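PKG 109: Small Packages and Labels
Handout for Unit 4, Flexible Film
Instructor: Dehua Peng

Read this before the lab. The reading is Trundeck, Small Goods in Film, the chapter that starts on page 73. Skip the part on shrink tunnels. We will come back to it in Unit 6.

1. What counts as flexible film

A flexible package is one that takes its shape from what is inside it and from whatever is pressing on it. Bags, pouches, sachets and sleeves all belong here. Cartons and tubs don't, even thin ones, and neither does a tray with a film lid. For the lid itself, use the Unit 5 notes.

For this unit we sort film packages by how much you can see through them.

Clear: you can see the contents and also the back of the print on the far side.
Translucent: light comes through, but details don't.
Opaque: no light comes through that matters.

Write down which of the three you have before you write anything else. Students tend to call every white pouch opaque. Hold it against the window and check.

2. Setting up the table

Cover the working part of the table with a plain sheet of pale paper. Clear film on bare wood is hard to see, and the grain shows through and gets mistaken for printing. The paper doesn't need to reach the edges of the table. Keep pens and tape off the sheet until you need them.

Put one package on the paper at a time. Keep the finished ones in your bin, with the record slip tucked under each one. 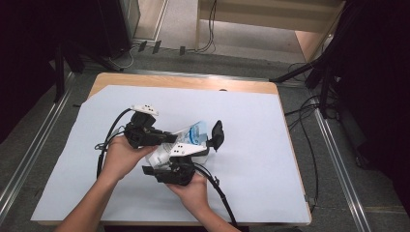
Crumpling is part of the work in this unit. A bag that has been squeezed holds creases, and the creases move the print. Look at every package twice, first as it lies and then with the film drawn out between two points. Pull only as far as the film goes easily. If you see it turn cloudy along a line, you have stretched it, and that should go in the notes column.

Record these for each package:

Film: clear, translucent or opaque
Surface: glossy or matte
Print colors, in the order you notice them
Label area: printed on the film, stuck on, or none
Seals: where they are, and whether they are straight
Condition: flat, creased, pinched, torn

Leave a line blank if you can't tell. A blank is worth more to the next person than a guess.

3. Codes on film

Most of the mistakes on last term's slips were in the code line. There are usually two things to copy, the production code and the number under the barcode, and they are not the same number.

Production codes are often added on the packing line, after the main printing is done. The characters are commonly built from small dots. They may sit at a slant or run over a seam. Copy them exactly, with no spaces or dashes added. The white pouch for this unit reads 20250419C4. Taken as a date, the first eight characters give April 19, 2025, and the C4 looks like a batch mark. Put the full string in the code line and your reading of it in the notes column. Do not write the date alone.

The number under a barcode needs a flat surface. On a bent pouch the bars fan out and some of them go into the folds, and the digits go with them. Copy the digits you can read and put a slash where they stop. With the pouch curved, you may get no further than a 6 and then 9706. Write that as 6 9706/ and move on to the next line. Smooth the film and try again at the end.

Logos get one line. Give the color and the general shapes. If part of it is hidden by a curve, say so.

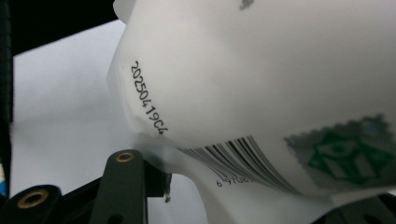 4. Weak spots in a pouch

Look first at the places where the film is gathered. A pinch near the bottom of a pouch puts several layers on top of each other, and sharp folds there can wear through during shipping. The Xiong notes call this corner wear, but it can happen anywhere the film doubles back.

Run a fingertip along each seal. A good seal feels the same from end to end. If you find a soft place, mark it on your sketch with a small x.

5. To hand in

One slip per package, filled in by hand
One sketch of the white pouch, laid flat, with the code and barcode in position
A short paragraph on which line of the slip gave you the most trouble

Slips go in the Hedwood tray by the door. Put your section number at the top right.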